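August 6, 2018

Budget day, sort of. I told myself I'd have the whole equipment list done before lunch and then spent most of the morning looking at grippers, because looking at grippers is way more fun than typing numbers into a spreadsheet. Anyway, it's mostly done now (mostly!) and I want to get my thinking down while I still remember why I decided what I decided.

So the number I have to live with is $3,560. That has to carry us until the next round, and it does not buy an arm, or half an arm, or anything close. Fine. We have arms. What we don't have is spare anything. If a finger snaps or a cable goes, we sit on our hands until the mail comes, and July was pretty much one long stretch of sitting on our hands. I never want another July.

First thing on the list is spare fingers. Van Dijk wants $400 for a full set, and Bruvix wants $300 for what looks to me like the same thing with a different bolt pattern. I went back and forth on this for way too long. The Bruvix ones would need an adapter plate, and then I'd be the one making the adapter plate, and I know exactly how that goes (I still have the last one in a drawer, it fits nothing). So Van Dijk it is, and I'm eating the extra hundred bucks and calling it rent on my own free time.

Then cables. I'd like a second set for both arms plus some of those soft wrap ties, the kind you can undo. I keep catching myself staring at the way the cables loop over the arms and thinking about what happens when one of those loops finds something to grab onto. Maybe nothing! But a spare set is cheap next to losing a week.

Brastside sent their quote for the service plan, finally, and oh boy. I read it twice and closed it. It's a nice plan, somebody comes out and does everything, and it would eat the whole pot and then ask for dessert. I wrote back a polite maybe next year.

Afternoon was better. I went down to Cellar (we really need a better name for that room, but it's on the door now) and watched the fruit task for a while with the list on my knee.
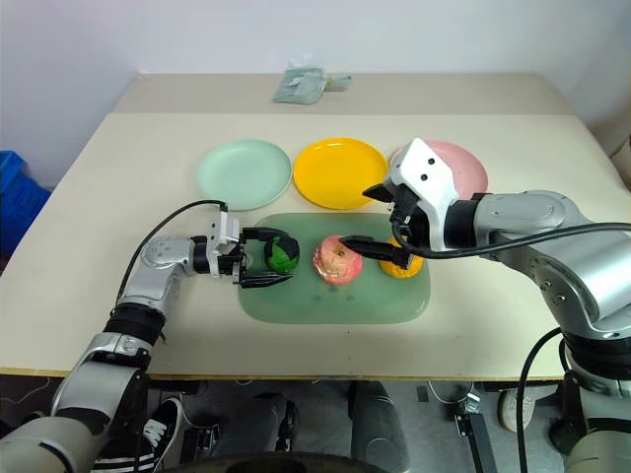 Both arms at the fruit tray, plates waiting behind.

It was good for me, watching. You sit upstairs with catalogs all morning and start thinking you need everything, and then you see what the job really asks for, and it's a tray, some plates and fake fruit. I crossed off the fancy sorting bins right there. I added more fruit though, in odder shapes, and I'm putting down $30 for it. A banana would be a nice headache for everybody. Maybe a bunch of grapes, if I'm feeling mean.

Still undecided: a second table. I'd love one, so we could set up the next job while the first is going, but then I'd want lights for it, and a shelf, and you see how this goes. I left the line in with a question mark next to it.

Tomorrow I have to ask Van Dijk about shipping, which I forgot to add in. Also buy coffee, we're out.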